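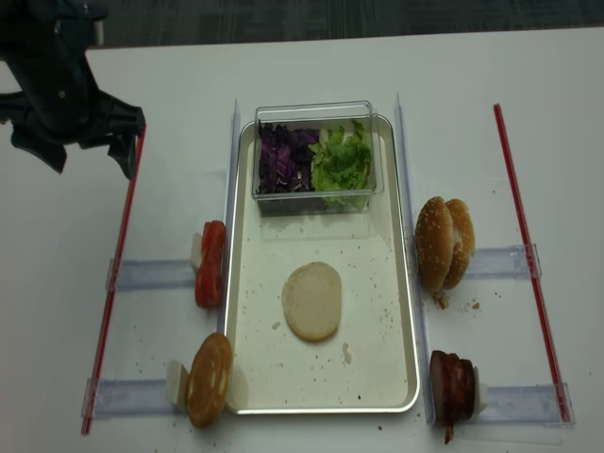
Why would a high school robotics club spend a whole season on a burger?

Because every layer is a different headache, according to the students at Ornstead, and they wanted a project their families would understand at dinner.

I got to the clubroom a little after four, and I was already behind. Kagiso Shezi had the arm going through its warmup moves and was talking to it the way my uncle talks to his truck. The coach, Nermin Değirmenci, handed me a stool and told me to keep my elbows in.

The task sounds so easy! Bottom bun, patty, tomato, bacon, greens, top bun. But bacon bends, and tomato slides, and shredded cabbage is its own kind of misery (Mandla Zulu has a whole speech on cabbage, and I heard it twice). The club has logged 338 attempts since July, all in a green notebook with a ketchup stain on the cover.

Standing the patty and the tomato on edge was Mandla's idea. Flat on the table, they were hard to get a finger under. Propped up, the gripper can come down from above and pinch. They fought over it for a week — Kagiso wanted a spatula — and Mandla won.

The budget for the year is $616, and a surprising chunk of it goes to groceries. Gert Tshabalala does the shopping and has strong opinions about sesame buns.

The regional meet is at Pistley, where each team gets 6 minutes per burger. Kagiso thinks they can do it in four. Nermin thinks they should worry about the bacon first, and when I left they were still at it, with the notebook open to a fresh page.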